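Cell two, second progress report
To: Soledad Van Dusen, Rovside
From: Noemi Wojcik, Preriter
11 Dec 2021

Hi Soledad,

You asked for the long version this time, so grab a cup of tea. I've gone through what got done, what didn't, where the money went and what I'd like to do in January. The spreadsheet with the actual spend comes separately from Rochelle, who is much better at that than I am, and she's already told me off for rounding things.

Short answer first: the cell is running, the arm is behaving, the wrist problem is fixed and I'm fairly sure it's fixed for good. The gripper fingers are better than they were but I'm still not in love with them. We're behind on the changeover jig, and I'll get to that.

The wrist

When I last wrote, we were losing position after every long run. You'd start the morning with the arm putting pegs where pegs should go, and by lunch it was leaning on the edge of the hole and stopping on a force fault. It was a small drift, but a peg fit doesn't forgive much. I blamed the calibration, because I'd done the calibration and it's always easiest to blame yourself. So I did it again, twice, and got the same thing both times.

Cletus Calloway found it. He was wiping down the arm at the end of a shift and felt the tool move under the cloth, just a hair. Two of the four screws holding the adapter plate to the wrist had backed out. They'd been put in dry when the cell was first commissioned, with no thread locker, and nothing in the handover notes said anything about torque. We pulled the plate off, cleaned up both faces, found a bit of fretting on the dowel pin and swapped the pin for a new one. Screws went back in with the medium-strength stuff, torqued in a cross pattern, and Cletus put a line of paint marker across each head so anybody walking past can tell if one has turned.

That was 29 shifts ago and the paint lines haven't shifted. We check them every Monday along with the cable wrap and the air fittings. I've written the torque figure on a tag that's zip-tied to the pendant hook, which isn't elegant, but I got sick of hunting through the binder.

While the plate was off we also redid the tool centre point from scratch. The old one had been taught with the previous fingers and then nudged by hand every time somebody changed something. There were five separate offsets stacked on top of each other in the program, two of them cancelling each other out! I've cleared the lot. There's one tool definition now and it's commented properly, with the date and my initials, and if anyone wants to nudge it they have to come and see me.

The simulated cell

This is the part you were keen on, and I'm happy to say you were right to push for it. Soledad Benavides built the model over five weeks (between her other jobs, which I want on the record) and we now try every change in there before we touch the real arm. I resisted it a bit at the start. I like standing next to the thing with the pendant in my hand. But we've had one collision on the floor since we switched over, and before that we were having one most weeks, so I've come around. 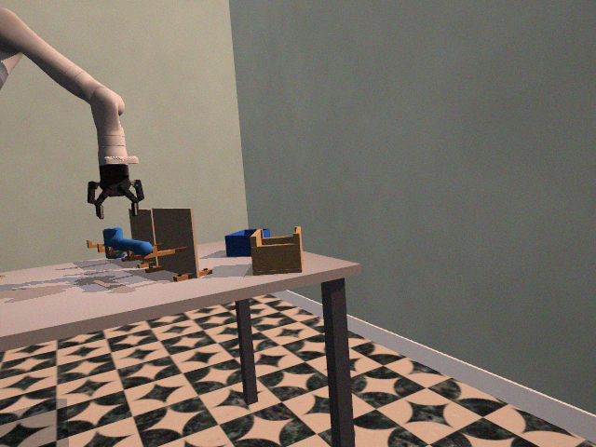 Approach heights have eaten more of my time than anything else on this job, and they're what the model has helped with the most. The program we inherited used a single safe height for every move, picked when the cell only handled flat parts. With the two brown panels standing on edge the way they are now, the open fingers come down directly over the top of them, and a height that was fine for a loose peg on the table is no good at all. So each part has its own approach point now, and the arm has to clear the tallest thing on the table before it's allowed to travel sideways. The crate and the dark blue box over at the far side of the table get the same treatment, with their rims counted as the top of the obstacle and not the floor inside them. I found that one by getting it wrong in the model, first go, and I was very glad it wasn't metal on metal.

We ran 1,000 simulated approaches with small random shifts in where the panels were placed. The first batch came back with 107 contacts, nearly all of them a fingertip brushing a panel on the way out. On the way out is the bit everybody forgets to program carefully, me included. Benavides suggested a short straight lift before any turn of the wrist, and we slowed that lift to a crawl for the first bit of travel. The second batch was clean, and we moved the new program to the real cell the next day at a quarter speed, with Cletus on the stop button and me holding my breath.

A couple of things the model doesn't tell us. It doesn't know about the hoses, so the cable wrap still has to be checked by eye at the extremes. Friction in the peg holes is a guess as well. We measured a few pegs with the calipers and they vary with the weather, timber being timber, and I haven't worked out a good way to put that in. For now I treat the model as the place to sort out motion and the real cell as the place to sort out fit.

Gripper and fingers

The parallel gripper itself has been no trouble. I regreased the slides in week three and again last week, and the old grease came out a bit gritty both times. That's sawdust from the bench behind us. We've hung a strip curtain between the two, which helps, though people tie it back when they're carrying things through and then leave it tied back. I've asked nicely. I'll ask less nicely after the break.

The fingers are a different story. The ones supplied by Ezzat grip beautifully on flat faces and not so well on round pegs, where they let the peg roll a few degrees as they close. We tried rubber pads, which stopped the rolling and then peeled off. We tried a shallow groove filed into the tips, and that's what's on there today. It works. It also means the fingers are now a bit fussy about panels, and you have to bring them in square or the groove edge leaves a faint line in the timber. Cetetti have quoted us for a set with a replaceable tip, so we could keep two kinds on the shelf and swap them in a couple of minutes. The quote's $370 for the pair and I'd like to go ahead. It fits inside what's left in the tooling line, and Rochelle Kasprzak agrees with me, so I'm hoping that's an easy yes from you.

The changeover jig

OK, the late one. The plan was to have a jig on the table by now that would hold the panels in a known spot, so we could go from one product to the next without reteaching. It isn't there. We have a drawing, and we have a first version that Cletus cut out of scrap, and it proved that the clamps were in the wrong place. They stuck up exactly where the left finger wants to go. Moving them to the back solves that and creates a new headache, which is that the operator has to lean right across the table to do them up, and I'm not signing off on that with the arm powered.

So it's back to the drawing. Benavides has put the jig into the model and she's trying a version with a toggle underneath, worked from the front edge. It looks promising to me but it needs a couple of slots in the tabletop and I don't want to cut those until we're sure. I should've started on this sooner, and I let the wrist business swallow the time. I'd rather tell you now than have you find it in the spreadsheet.

In the meantime we place the panels by hand against two pencil lines and a stop block. It's slow and a bit embarrassing, but it's repeatable enough for the product we're on.

Looking after it

We've settled into a routine that I think will outlast me. Every morning whoever opens up does a quick wipe of the fingers and the table and sends the arm to its check point, where the tip should meet a scribed cross. If it's off the cross, they stop and call me or Cletus. Mondays are the paint lines, hoses, cable wrap and the air filter bowl. Once a month we back up the controller onto two sticks, one in the cabinet and one in my desk. I found out in week one that the only backup was two years old, and I didn't sleep very well that night.

The e-stop on the back side of the guard was sticky and has been replaced. Same with the door switch, which was fine when tested but had been knocked so many times that the bracket was bent. Both are in the safety log with the test results.

I've also been training Rochelle on basic recovery, meaning how to clear a fault, jog the arm out of trouble and get it home without hitting anything. She practised in the model first and then on the floor, and she's got a lighter touch on the pendant than I do. It gives us a third person who can deal with a stoppage, and that's a big comfort with people taking leave.

What I need from you

A yes or no on the Cetetti fingers, please, before we close up for the holidays if you can manage it. They said delivery would be early January if we order before then.

I'd also like to shift the jig milestone to the end of January. I know that was one of your firmer dates. If you need a proper variation form for it, tell me which one and I'll get it to you.

And if you're able to come out and have a look, please do. The cell is much easier to explain when you're standing beside it, and Benavides would love to show you the model (she won't ask, so I'm asking for her). We shut on the Wednesday before Christmas and the arm will be parked, locked out and covered from lunchtime that day.

Cheers,
Noemi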